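Soup in January, and the plate thing

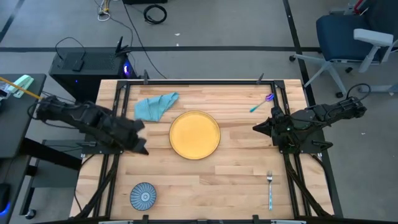

OK so quick one before I have to leave. Meant to write this Tuesday, didn't. Story of my month.

I have been trying to eat dinner sitting down. Sounds like nothing. It isn't nothing when you've spent most of a year eating over the sink, or out of the pot, or in the car outside the pool waiting for swim practice to let out. Granola bar, that was dinner. Cold noodles from the lid of the container, also dinner.

Rule one, the only rule really: food goes on a plate. Or in a bowl. Then me on a chair. Phone in the other room, which I am bad at.

Week one was rough. I kept standing up. Sit down, two bites, up again for salt, then a napkin, then I'd notice the dryer had stopped and go fold towels with a mouthful of rice. My sister Ermira (Vukadinović, for those of you who only know her from the comments, yes that Ermira) told me to put everything on the table first like a restaurant would. Salt, water, napkin, bread, hot sauce. Annoying how well that works. I hate when she's right and she knows it.

So, food. People asked last time what I'm cooking and the answer is soup. Mostly soup. It's January, it's dark by the time I get in, I want something that doesn't mind waiting.

The one on repeat is white bean and cabbage. Not a recipe exactly. Onion, big one, chopped however. Olive oil, more than you think. Let it go slow till it's soft and a bit gold at the edges. Garlic, a lot. Half a small cabbage cut in ribbons, salt, lid on, leave it alone. It collapses. Then two cans of beans with the liquid from one of them, water to cover, a parmesan rind if you've been saving them in the freezer like my mother taught us. Half an hour. Longer is fine. Lemon at the end, black pepper. It looks like not much. Kind of gray-green. Tastes great, better on day two.

Serve with toast rubbed with a cut garlic clove. I've been buying the seeded loaf from the bakery in Womholm when I'm over that way, but it goes stale fast so slice and freeze. I didn't last week and ended up with croutons. Fine croutons though.

Other one is red lentil. Everybody has a red lentil soup, I won't bore you. Mine has a spoon of tomato paste fried hard in the oil till it goes brick colored, and cumin, and I stopped blending it. Blending is one more thing to wash.

Which brings me to dishes. This is the part that nearly sank the whole plan. If you eat over the sink there is one fork. If you eat like a person there's a plate, a bowl, a glass, the knife, the board, the pot, the ladle, the little dish you put the lemon in becuase you were feeling fancy. I'd sit there after dinner feeling pretty good and then look over at it all and want to lie down on the floor.

What helped: fewer dishes in the house. I boxed up almost everything. Kept five plates, five bowls. There are only two of us most nights so that's plenty, and you can't let it pile up because there isn't enough to pile. The rest went to Radka Zupan down the hall, whose daughter is moving into her first apartment and needed the lot. She took the ugly mugs too. Bless her.

Kári thinks this is extreme. Kári owns 42 forks, I have seen the drawer.

We did have people over once since I started. Vasilis and Vesela, and Kári with a cake. Had to borrow bowls back from Radka, ha. Bean soup, bread, a big salad with oranges in it, and the cake, which was almond and a little burnt on the bottom and got eaten anyway. Nobody left till late. Vesela told the story of the ferry again. I'd forgotten you could just have people over for soup. In my head it was always a whole production, three courses and clean windows. I hadn't asked anyone round in so long that Vasilis brought a bottle AND flowers, like it was a wedding.

Where was I. Breakfast. Have not fixed breakfast. Breakfast is still coffee and whatever's in my coat pocket. One thing at a time.

Lunch, same. Desk.

Some stuff I noticed, no order. I eat less bread when the soup is hot enough that I have to wait for it. The kid talks more at the table if I don't ask questions, just sit there and butter something. Got the entire saga of the science fair out of him on a night I said maybe ten words. Also I'm less snacky at ten p.m. but not zero, let's not get carried away. There is a chocolate situation.

And candles! I put a candle on the table one night as a joke and now he lights it every time, very serious about it. Burned through two already. Need to buy more, adding it to the list, the list is on the fridge, the fridge is where lists go to be ignored.

If you have a good soup that isn't lentil or bean please put it in the comments. No squash, he won't touch squash. I've got half a celery root in the drawer looking at me and no plan for it. Will report back on that if it's any good. Might do a barley thing on the weekend if I can find the barley, I know I bought some.

OK late now, shoes, keys, pool.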